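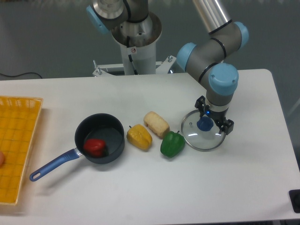

La présente section décrit la mise en service du poste de manipulation culinaire Dreltell, dans sa version à deux bras, ainsi que l'apprentissage de la première tâche : la pose d'un couvercle sur une casserole. Elle suppose que le montage mécanique est terminé et que les câbles ont été raccordés selon la section 3. Les objets utilisés pour la première tâche n'ont rien de particulier : une petite casserole à revêtement antiadhésif, son couvercle en verre et quelques aliments. La prise du couvercle se fait toujours par le bouton, les deux doigts de la pince serrés de part et d'autre, le verre restant suspendu juste au-dessus du plateau. Un poivron rouge placé dans la casserole sert de contenu d'essai ; les poivrons jaune et vert restent sur la table, avec le pain, et font partie des objets que le bras doit apprendre à laisser en place.

## 6.1 Avant de commencer

Vérifier les points suivants :

- Le plateau est propre et sec. Un film de graisse suffit à faire glisser la casserole pendant la dépose du couvercle.
- Les boulons de l'équerre de fixation sont serrés au couple indiqué sur la fiche de montage livrée avec le poste.
- Aucun câble ne passe dans le volume de travail des bras.
- L'arrêt d'urgence est déverrouillé et accessible depuis la place de l'opérateur.
- Le logiciel Kuusk est installé sur le poste de commande, en version 17 ou ultérieure.

**Attention —** Ne jamais introduire les mains dans la zone de travail lorsque les moteurs sont sous tension, même si les deux bras sont immobiles. Un bras à l'arrêt peut reprendre un mouvement en attente.

## 6.2 Mise sous tension

1. Placer l'interrupteur général du coffret sur I.
2. Attendre la fin de l'autotest. Il dure 17 secondes, pendant lesquelles les freins restent serrés.
3. Ouvrir Kuusk et choisir **Poste > Connecter**. Les deux bras apparaissent dans le volet de gauche sous les noms A et B.
4. Sélectionner le bras A, puis cliquer sur **Libérer les freins**. Un claquement sec se fait entendre à chaque articulation ; c'est normal.
5. Répéter l'opération pour le bras B.
6. Cliquer sur **Position de repos**. Garder la main près de l'arrêt d'urgence pendant ce premier déplacement.

**Remarque —** Si un seul bras apparaît dans la liste, éteindre le coffret, contrôler le connecteur situé au pied du bras manquant et recommencer à l'étape 1. Le branchement à chaud des connecteurs n'est pas autorisé.

## 6.3 Réglage de la pince

La pince est livrée avec une force de serrage réglée pour des pièces rigides. Ce réglage est trop élevé pour un bouton de couvercle en matière plastique et peut le marquer.

1. Dans **Outils > Pince**, choisir le profil *Cuisine*.
2. Régler la force sur 11. L'échelle va de 1 à 20 et n'a pas d'unité.
3. Ouvrir la pince en grand et présenter le couvercle à la main, moteurs du bras coupés. La pince reste alimentée séparément.
4. Appuyer sur **Fermer**. Garder les doigts sur le bord du couvercle, jamais entre les mors.
5. Tirer légèrement vers le bas. Le bouton ne doit ni tourner ni glisser. S'il glisse, augmenter la force d'une unité et refaire l'essai.
6. Enregistrer le profil sous un nouveau nom.

**Attention —** Un couvercle en verre peut éclater s'il heurte le plateau. Porter des lunettes de protection pendant tous les essais de prise et remplacer immédiatement un couvercle ébréché, même si l'éclat est minuscule.

## 6.4 Apprentissage de la pose du couvercle

L'apprentissage se fait par guidage manuel : l'opérateur conduit le bras, Kuusk enregistre les positions. La présence dans la zone de travail est admise pour cette seule opération, à vitesse réduite et avec la poignée de validation tenue en main. L'autre bras doit rester freins serrés.

1. Poser la casserole à plat, manche tourné vers l'opérateur, hors de la trajectoire du bras.
2. Poser le couvercle à droite de la casserole, bouton vers le haut.
3. Activer **Guidage manuel** et amener la pince ouverte au-dessus du bouton. Enregistrer le point *Approche*.
4. Descendre à la verticale jusqu'à ce que les doigts encadrent le bouton. Enregistrer le point *Prise*, puis fermer la pince.
5. Remonter le couvercle de quelques centimètres et enregistrer le point *Dégagement*.
6. Conduire le couvercle au-dessus de la casserole en passant plus haut que les aliments. Enregistrer *Survol*.
7. Descendre jusqu'au contact avec le bord, enregistrer *Dépose*, ouvrir la pince et remonter.
8. Quitter le guidage manuel, sortir de la zone, puis lancer la séquence en vitesse réduite.

Répéter l'enregistrement 6 fois en déplaçant légèrement la casserole entre chaque passage. Kuusk calcule ensuite une trajectoire commune. Avec moins de passages, la séquence fonctionne mais ne tolère presque aucun écart de position.

**Remarque —** Le verre transparent est mal perçu par les capteurs de profondeur. Le module de vision Stukside repère donc le couvercle d'après son bouton. Un bouton de couleur foncée sur plateau blanc donne les meilleurs résultats. Éviter les boutons chromés et les éclairages directs, qui créent des reflets sur le verre.

## 6.5 Défauts courants

| Symptôme | Cause probable | Action |
|---|---|---|
| Le couvercle pivote pendant le transport | Prise décentrée | Reprendre le point *Prise* |
| La casserole recule à la dépose | Descente trop rapide ou plateau gras | Réduire la vitesse, nettoyer |
| Code E-17 | Force de pince atteinte avant contact | Vérifier le profil d'outil chargé |
| Le bouton n'est pas détecté | Reflet ou bouton trop clair | Modifier l'éclairage |

Après 3 défauts consécutifs, le poste passe en arrêt sécurisé. Acquitter le défaut dans Kuusk, puis ramener les bras en position de repos avant toute nouvelle tentative. Si l'arrêt se reproduit, exporter le journal par **Aide > Exporter** et le transmettre au service technique Prerstead avec le numéro de série du coffret.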